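Vernell Replacement Remote for Nistano Television Sets

Item 1470
In stock, ships in a plain padded mailer

If you have ever pulled every cushion off the couch looking for the remote and come up with a pen and a sock, you already know why we carry these. The Vernell is the replacement we recommend for Nistano televisions, and it is the one we keep at home ourselves (two of them, as it happens, one for the den and one in the kitchen drawer for the day the first goes missing). It is a good full-size remote with proper buttons, and it feels very much like the one that came in the box with your set.

We like that it's long. So many of the newer remotes have shrunk down to the size of a candy bar, which is fine until one slides down the side of an armchair, and then you're in there up to the elbow. The Vernell has some length to it, and it rests nicely across your palm with your thumb landing near the navigation ring. The ring is a lighter gray than the body, so you can find it at a glance in a dim room once your eyes have settled.
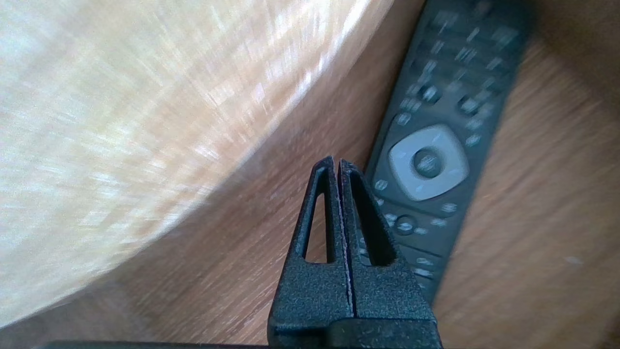
Vernell remote in charcoal gray, with light gray navigation ring and dark center button.

The color is a dark charcoal gray and the edges are rounded. Up above the ring you get plenty of buttons, and we know that can look like a lot at first! Please don't let it put you off. Most people settle into using the ring and a handful of favorites within an evening or two, and the rest are there when you want them. A fold-out guide comes in the package with every button labeled in nice big print, and we'd suggest keeping it near the TV for the first week.

Setting it up

Put in two AAA batteries (not included, sorry, we ship too many of these to keep up with batteries as well). Turn the television on by hand, point the remote at it, and hold the center button down until the set responds. If your Nistano was made for the hotel trade, it may want a setup code, and you'll find the list on the back page of the guide.

What it works with

The Vernell works with Nistano sets in the 600 and 2000 series. The model number is on the sticker on the back of your television, usually down low near the power cord. It will not run a Dolan soundbar on its own, though if your soundbar is already wired to follow the TV volume you should be fine. If you aren't sure, send us the number from the sticker and we'll look it up for you before you spend a penny.

Details

Color: charcoal gray
Batteries: two AAA, not included
In the package: remote, fold-out guide
Warranty: 13 months from the day you order

Care

Wipe it with a soft cloth, slightly damp if it has gotten sticky, and take the batteries out first. Please skip the spray cleaners.

Ordering

Prullska's office is open for calls on weekday mornings. Orders placed over the holidays will go out starting Wed 27 December, in the order they came in. Unused remotes can come back to us for a full refund through the end of March.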